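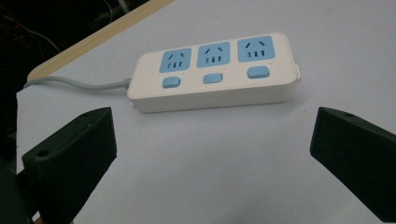 Do I have to switch off the whole strip just to turn off one lamp?
Not on a strip with a switch for each socket. You press the one in front of the plug you want off and leave the others alone.

Barorow opens its desk power workshop in Faltotbridge this September

Posted in: Home & Office News
Shares: 2 | Comments: 3

I've been running the Barorow shop long enough to know what's under most people's desks (mine included!), and it's usually a knot of cords and one sad strip covered in dust. So this September we're starting a free evening workshop at our Faltotbridge store, all about getting power up onto the tabletop where you can reach it.

Each session lasts 60 minutes. Bring a rough sketch of your desk and a list of what you plug in, and we'll work out where the strip should sit and which way the cable ought to run to the wall. We'll go over loads too – heaters and kettles stay off the desk strip, please – and why you should never plug one strip into another.

Our friends at Drilora are lending us two desks to practice on, and Azar is bringing cable clips and labels for everybody to try. I'm a big fan of the labels. I stuck them on my own switches last winter and haven't shut off the router by mistake yet!

Sessions start at 6 p.m. and places are free, but do stop by the counter to sign up first. Press are welcome at any session, and coffee's on us.

Last updated: September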